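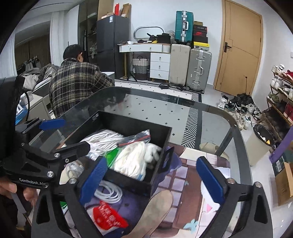 ## Apple season on Truklow Road

The Venkataraman orchard is having the best fall I can remember, and I've been picking there long enough to have opinions. If you drove past in spring and saw the old rows in bloom you probably guessed this was coming. I did not guess. I thought the late frost had finished off everything on the low side by the creek, and then in July I walked down there and the branches were already bending.

So far we have weighed 1,222 pounds of apples, and the russets haven't even started. For comparison, last year's whole harvest came to less than that, and we thought last year was fine! Most of what came in has gone to the food pantry in Vakville, a good share went home with the pickers, and the bruised ones went to the press, which I'll get to.

For anyone new to this newsletter: the orchard is the sloping piece of land between Truklow Road and Wokska Creek. The Venkataraman family planted it as a working orchard and stopped selling fruit from it a long time ago. They have let neighbors prune, pick and mow there ever since. Some of the trees are labeled, some were labeled once, and some are anyone's guess.

### The guessing part

Yaqin Yao has been working on the mystery trees, and this has turned into my favorite part of the whole year. She cuts an apple from each tree in half, top to bottom, and draws it. She writes down the color of the flesh, how deep the stem sits, whether the seeds rattle, and what it tastes like the day it's picked and again after two weeks in a cool garage. Then she goes through old nursery catalogs looking for a match.

She has put a name to 4 of them so far. The big lopsided green one by the gate is a Rhode Island Greening, which a few of you have been saying for years, so congratulations. The tree with the leaning trunk is a Northern Spy. The two side by side at the top of row three are both Golden Russets, even though one of them has always fruited later and tasted sharper (more shade, Yaqin thinks, from the neighbor's maple).

The one I was really hoping for is still a blank. It's the small, dark red apple at the creek end, the one with pink streaks running into the flesh, and it tastes a bit like strawberries if you get it at the right moment and like wet cardboard if you don't. Kavitha Mathew remembers her aunt making jelly with it and calling it a "church apple," but she has no idea if that was a name or just where the tree came from. If anyone has an old label, a receipt, a recipe card, anything at all, please bring it along. Yaqin will copy it and hand it right back.

### Pressing day

We pressed in Fares Sayegh's driveway again, starting at 8 a.m. when it was still cold enough to see your breath. The press itself is the same heavy old thing, with a new screw that Fares fitted over the summer, and what a difference. Last year it took two people leaning on the bar to get the last of the juice out. This time Saranya Nadar's ten-year-old did it with one hand and a doughnut in the other.

The blend changed through the day depending on what was in the crates. Early batches were mostly Greening and came out so tart that people were making faces and then going back for more. By noon we were adding the sweet yellow apples from row one and it mellowed a lot. The last batch had a bucket of the little red mystery apples in it and came out the color of a new penny. I have one bottle of that left in my freezer and I'm not sharing it.

A few things to know for next time. Rinse your jugs at home, the hose line got very long. Leave an inch or two at the top if you plan to freeze the juice - it swells more than you'd expect, and Hema Joseph has a cracked jug and a sticky freezer drawer to prove it. And we don't pasteurize, so keep it cold and drink it within the week, or freeze it the same day. Anyone who needs to be careful about raw juice should bring it to a simmer first. It's very good hot anyway.

### The creek path

The path from the gate down to Wokska Creek is clear all the way again. Hema measured it with a wheel and got 2,563 feet, including the loop around the wet spot. The wet spot is still wet. Wear boots.

We saw plenty of wildlife down there while we were clearing. There's a fox that seems to have worked out exactly which trees drop first, and the cedar waxwings came through in one enormous noisy flock and stripped the hawthorns in an afternoon. Deer too, naturally. The wire cages around the young trees are holding up, but two need to be made taller, so if you have leftover fencing in your shed we'd love it.

### Hema's skillet apples

Everyone who tried these at the pressing asked for the recipe, so:

- Almost a stick of butter (Hema really does say "almost")
- 4 firm apples, peeled or not, cut in thick wedges
- A good spoonful of brown sugar
- A pinch of salt
- Black pepper, more than feels right

Melt the butter in a wide skillet over medium heat until it smells nutty. Lay the wedges in flat and leave them alone for 10 minutes. Turn them over, add the sugar, salt and pepper, and give them another few minutes until the edges are dark and the middles are soft. Greenings hold their shape best. Spy is a close second. The yellow ones from row one fall apart completely, and then you have a very nice sauce for pancakes.

She serves them with plain yogurt. I've also had them on a grilled cheese sandwich and I recommend it very strongly.

### What's still to pick

The Golden Russets need another couple of weeks. Please don't pull them early, they taste like potatoes right up until they don't. You'll know they're ready when you lift one sideways and it lets go of the branch without a fight. Same goes for the late pear near the road, except that pears should come off hard and finish ripening on your counter.

Windfalls are free for anyone at any time. Take as many as you like for pies, pigs or compost. Do check for yellowjackets before you put your hand in the grass.

We pick most mornings from 9 a.m. until people get hungry. Park along the Truklow Road side and come in through the gate, and close it behind you (the fox can manage it on his own). Kids are welcome and so are leashed dogs. There are spare picking bags on the hooks, though the one with the green strap has a hole in it and I keep forgetting to take it home and sew it.

Pruning starts in December once the leaves are down. Kavitha will show anyone who wants to learn how to tell a fruit bud from a leaf bud, and after that you'll be looking up into every apple tree you walk under. Bring a thermos. The top of the hill gets a mean wind.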